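Jobs > Robotics > Data Collection > Robot session operators (bin picking)

Robot session operators wanted, May start

Ivirard is hiring 4 people to run bin picking sessions at our Solanki Street workshop. Part time, paid hourly, no robotics background needed. We need examples, lots of them, and fast. Short contract with a good chance of a second one after summer.

What the work is

You sit or stand at a station with one arm, one bin, and a shelf of everyday objects. You put a few things in the bin, start the attempt, watch, mark what happened, reset, go again. Each go is one example. The examples go into Flurklow, our learning system, which uses them to get better at choosing where to grab or press on things it hasn't met before.

A shift target is 155 logged attempts. Sounds like a lot. Most people get there by their second week, and we don't dock pay if the software has a bad day (it has bad days). We'd rather have fewer clean ones than a pile of sloppy ones, so please don't apply thinking it's a race.

Objects are the kind of thing you'd find in a desk drawer or a kitchen. Office stuff, packaging, small toys, bathroom bottles. We have 579 of them tagged right now and want more. Part of the job is going out with a small budget and buying things that are annoying to pick up. Shiny, floppy, see-through, oddly weighted. If you're the sort of person who walks through a dollar store thinking "that would be a pain to lift" we'd like to hear from you.

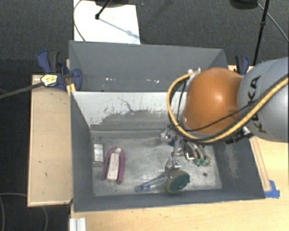 Failed attempts count the same as good ones. Please read that twice, it's the thing new people get wrong most. If the arm misses, drops the item or shoves it into a corner, you log it just the way it went. Do not nudge the object and run it again under the same number. Do not delete it. A miss with a correct label is worth real money to us, a "success" that wasn't one costs us a week.

A shift, more or less

8:30 am, power up, check the emergency stop, run the calibration routine. Then blocks of attempts with a break between. You swap the objects at the end of each block from a printed list. Sometimes the list says random, in which case really do mix it up, dont just lay things out in a neat row. Notes go in the shift log in plain words. "Stuck against the wall" is fine. Last thing before 1 pm you upload, check the upload, shut down, tidy the shelf. Afternoon shift is the same from 1:30 to 6.

Two operators on site at all times. You won't be alone with a moving arm, ever.

What we need from you

- 18 or older, allowed to work in the US
- OK being on your feet for a good part of the shift
- decent eyesight for small stuff, with glasses is fine
- can use a spreadsheet and type a clear sentence
- patience. It is repetitive. We'd rather say so now than have you find out on day three
- able to commit to at least 4 shifts a week until the contract ends

Nice to have, not needed: lab or warehouse work, quality inspection, any time spent labeling data, handy with a hex key. If you have run an arm before, tell us which one and for how long.

Not what we're after: people who want to write the training code. That team is full. We do pass on names when it opens up, but pls don't take this job only for that.

Safety

Full training, paid, first two shifts. You don't reach into the bin until the arm is stopped and the station light is green. Long hair tied back, no dangling sleeves or lanyards, closed shoes. Anyone who skips the stop step gets one warning. Anyone can call a halt at any time for any reason and we don't ask for a justification.

Pay and practical stuff

$200 per shift, morning or afternoon, same rate. Training shifts paid the same. Paid every two weeks. Parking behind the building, bus stops out front, bike rack inside the loading door. Fridge and a microwave. Coffee is free and not great. Headphones OK during attempts as long as one ear is open.

The object budget is on a company card, so you're never out of pocket. Keep the receipts anyway.

We may photograph or film the stations while you work. Hands may show up in the recordings, faces are not used for training and are blurred if caught. You'll get a one page consent form on the first day, read it before you sign and ask us anything you like.

How to apply

Send us a short message through the Vekley listing. No cover letter. Tell us:

1. which shifts you can do, mornings, afternoons or both
2. when you can start
3. one household object you think a robot would struggle to pick up, and why

We do read number 3. Résumé optional, one page if you send one. Everybody gets an answer, usually within a few working days. If it looks good you'll come in for an hour, see a station running, try the logging screen with one of our current operators and decide if you can stand it. That hour is paid too.

We fill places as we go and the ad comes down when all four are taken, so sooner is better. If you need an adjustment to the station, say so in the message. Table height and screen can be changed easily, other things we'll work out with you.

Applications by agencies will be ignored, sorry.

Related listings

Annotation reviewer, remote, part time
Workshop technician, Ivirard, full time
Object buyer and shelf manager, Ivirard
Warehouse test participants, evenings
Night shift station lead (closed)

Vekley uses cookies to keep you signed in and to remember your searches. Accept all | Only what's needed | Read more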